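Plastikdosen richtig pflegen: Flecken, Geruch und Deckel

Wer jeden Tag sein Essen ins Büro mitnimmt, kennt das Problem: Nach ein paar Wochen riecht die Dose nach Zwiebel, auch wenn sie sauber aussieht. Ich habe in den letzten Jahren viele Methoden probiert und schreibe hier auf, welche bei mir geblieben sind.

Geruch entfernen
Geben Sie einen Esslöffel Natron in die Dose, füllen Sie warmes Wasser ein und lassen Sie alles über Nacht stehen, am besten ohne Deckel. Am Morgen gut ausspülen und an der Luft trocknen lassen. Mein Kollege Satish Saxena legt statt Natron zerknülltes Zeitungspapier hinein. Das geht auch, dauert aber zwei Tage.

Flecken von Tomate und Curry
Kurkuma ist der schlimmste Gegner. Reiben Sie die Stelle mit etwas Speiseöl ein, warten Sie zehn Minuten und spülen Sie dann mit Spülmittel. Danach kann die Dose in die Sonne, zum Beispiel auf die Fensterbank. Im Dezember hilft das leider wenig. Scheuermilch nehme ich nicht mehr — sie macht kleine Kratzer, und darin sitzt die Farbe beim nächsten Mal noch fester.

Temperatur
Meine Dosen von Prunside vertragen im Geschirrspüler 70 Grad, aber nur im oberen Korb. Bei anderen Marken schauen Sie bitte auf den Boden der Dose. Heiße Suppe lasse ich vor dem Einfüllen etwas abkühlen.

Der Rand und der Deckel
Im Rand sammelt sich Fett, das man mit dem Schwamm nicht erreicht. Eine alte Zahnbürste ist dafür gut geeignet.

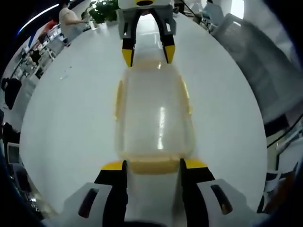 Gehen Sie mit der Bürste einmal ganz herum, besonders in den Ecken. Wenn eine Dichtung herausnehmbar ist, waschen Sie diese getrennt und legen Sie sie erst trocken wieder ein. Zum Prüfen füllen Sie ein wenig Wasser ein, schließen den Deckel und drehen die Dose über dem Waschbecken um. Tropft es, benutze ich sie nur noch für trockene Sachen wie Nüsse oder Brot.

Aufbewahren
Dosen ineinander stapeln, Deckel senkrecht daneben — so bleibt alles übersichtlich.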